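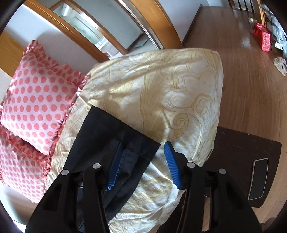
Visit to the open day of the Lukach bedding house, Punow
2023-11-12

I came to Punow on the morning bus, which stops in front of the bakery and then again, for no reason I could find, behind it. From there you walk uphill past the school. The Lukach house has no big sign, only a painted door and on this day a paper arrow.

They open to visitors two times in a year, in February and now. The entrance is free but you must write your name in a book at the door, and I was visitor number 2953. I asked if this was for the year and the woman at the desk laughed and said no, it is since the book was started.

On the ground floor is the cutting room. Long tables, rolls of cloth on the wall, and a smell of steam from the irons. We were a group of seven and we were asked to keep our hands behind the rope. A cutter showed us how the satin must be laid down and left to rest before it is cut, otherwise it moves and the pattern comes out crooked. She was quick and did not speak so much, which I liked.

Upstairs it is more like a home. The rooms have wooden floors and the beds are made up with things from the house, and here you are allowed to touch. I stayed longest by the bed with the cream and pale gold comforter. It is a shiny cover, like satin, with clouds and curling scrolls drawn on it in a thin golden line, and between them something like branches. In the catalogue such a pattern looked to me a little too rich. On the bed it is quieter, because the lines are so fine and the cloth makes folds everywhere, so you see only pieces of the drawing. The edge is round and puffy.

With it they had put pillows with polka dots, pink and white, and I would never have chosen this myself. The one I looked at best was white satin with coral-pink dots and a ruffled pink frill. My grandmother had frills on everything and we children complained that they scratched the face. I tried this one with my cheek when the guide was in the other room. It does not scratch.

Upstairs there was also a lesson in folding, for whoever wanted. Dark cloth on the light comforter is good for learning, you see at once if the edge is straight. The teacher's advice was to look for the seam first and let it guide the hand, and to smooth from the middle to the outside. I have folded clothes for all my life and it seems I did it from the wrong side. My corners were still not square at the end, but better than in the beginning.

Coffee was served in the yard, from the Lopes café down the road, with a plum cake that finished early. I bought two pillowcases in the small shop, plain ones. Payment is only in cash and the nearest machine is at the Pradar petrol station, a walk of ten minutes, so bring money with you.

The stairs are steep and there is no lift. The last bus goes back at half past five and it was full.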